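Safe handling rules for robot-assisted hard drive removal

Posted Jun 20, 2024 by Kavinda Seneviratne

At Wusden we take apart old office computers and servers with a robot arm and one person working beside it. I wrote these rules for new colleagues, but I think they are useful for any small workshop that handles drives this way. They do not replace your own risk assessment. If your local rules are stricter, follow those.

Before you start

Disconnect the computer from the wall and press the power button once to discharge it. Put on the wrist strap and check it with the tester. Write the asset number on the sheet before the case is opened. In December we mixed up two machines from the Pakulholm delivery, and it took almost 48 hours to find which drive belonged to which customer.

Set the arm to reduced speed. We named our slow profile Zollidora, after the old test bench, and you will see this name in the menu. Do not start a job in any other profile when a person stands at the table.

Grip rules

1. Unplug the data and power cables by hand. The robot must never pull a drive that is still connected.

2. Release the caddy latch fully before the gripper closes. A half-open latch can bend the rail.

3. Start with the lowest grip force and raise it in small steps. Stop at 70 percent of the force limit in the job file. If the drive still slips, the grip position is wrong — open the gripper and teach the position again.

4. Keep the fingertips away from the connector pins and from the small parts on the circuit board. Hold the drive by its metal edge or by the caddy when you can.

5. Lift first, then turn. Many caddies have a handle that sticks out, and it can catch a cable if the arm turns too early.
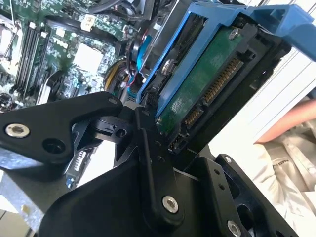

Drive in its blue caddy, held above the open motherboard. The power and data connectors are exposed on this side, so check finger clearance here.

Rules for the person at the table

Decide before the job who controls the arm. The person who reaches toward the drive should be the one who holds the enable switch. Say "hand in" before you reach and "hand out" when you are clear, also when you work alone with a trainee watching.

Keep your fingers out of the space between the gripper and the chassis. Sheet metal has sharp edges, and even at low speed a pinch there is painful. Sleeves should be close at the wrist, or rolled up and fixed.

If the drive drops

Press stop. Do not try to catch it. Mark the drive as dropped on the sheet, even if it looks fine, and put it in the Forsyth tray for separate testing. Then inspect the board where it landed before you continue with the next machine.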